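Visit report: simulation and data collection at Dovama, Plonunach site

The visit took place in May and lasted from 9.30 until shortly after three. Its purpose was to see how Dovama gathers examples for the Clalalix learning system, and whether any of the procedure could be carried over to our own work. Travel notes are at the end.

The site is on the upper floor of a former print works. The larger room holds the operator desks, and a smaller one behind it holds the machines on which the scenes are rendered. The operators work in simulation only. Each desk has a screen, a hand controller and a foot switch that marks the beginning and end of an example.

The current batch is called Manole. It covers tidying tasks in household rooms: picking items up from floors and tables, moving them to a stated place and letting go. At the time of the visit the batch stood at 767 recorded examples, of which 606 had passed the first check and 495 had passed both. The second check is stricter. An example is rejected there if the operator hesitates for long, if the gripper passes through another object, or if the written instruction does not match what was done.

We were given a desk and shown a recording from the gripper's own viewpoint. The operator has this view and one from the side, and can switch between them. The fingers are always in the picture, which helps in judging distance, but the body of the gripper hides a good part of whatever is near it. In the floor scenes, with a rug and framed pictures lying flat, this matters a good deal. 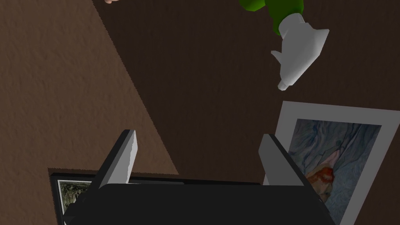
Flat things are the worst of the lot, was the comment from the next desk, and the floor gives you nothing to push them against. You come down at what looks like the right height, close the fingers and find you have slid over the top. The same voice added that the failed attempts should be kept and labelled, and that throwing them away made the system look more certain than it had any right to be.

Dovama's present rule is to discard failed attempts unless the operator recovers within the same example. A recovered grasp is kept whole, including the first miss. We asked whether the proportion of recoveries was controlled. It is not, though a field for it has been added to the record and will be filled in from the next batch onwards.

Each example consists of the camera views, the positions of the arm joints, the state of the gripper and one line of text. The line is written before the operator starts. This order was changed early in Manole: previously the text was added afterwards, and the operators tended to describe what they had managed to do, which was sometimes a little different from what had been asked. We consider the change sensible and will propose it at home.

Scene variation is handled by a script. It alters the position of objects, the surface materials and the lighting between examples, within limits set for each room. The limits on lighting are fairly wide. Several of the table scenes are dim, and a dark gripper against a dark brown surface leaves the grey inner faces of the fingers as the main thing to steer by. 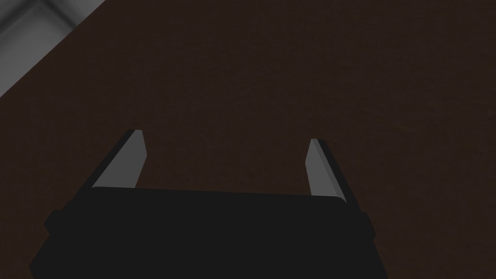
The operators may ask for a scene to be redrawn if they cannot work in it, but the request is logged and the original settings are kept. The reasoning given was that the learning system will be tested under the same range of conditions, so removing every awkward case would make the batch easier than the test.

Starting positions are also varied. The arm begins at a random height with the gripper open, and the operator is expected to move off without first returning to a neutral pose. New operators apparently find this hard to get used to. Their first sessions are stored separately and do not count towards the batch.

Two points were left open. The first is how surface friction is set for thin objects; we were shown the values but not where they came from. The second is the format of the gripper state, which is stored as a single opening width – our own records use a separate value for each finger. A conversion is possible in one direction only.

Travel: the bus from Plonunach station stops at the gate, but the entrance is at the rear of the building. Visitors' passes are issued at the ground floor desk, and laptops have to be signed in. Lunch was provided.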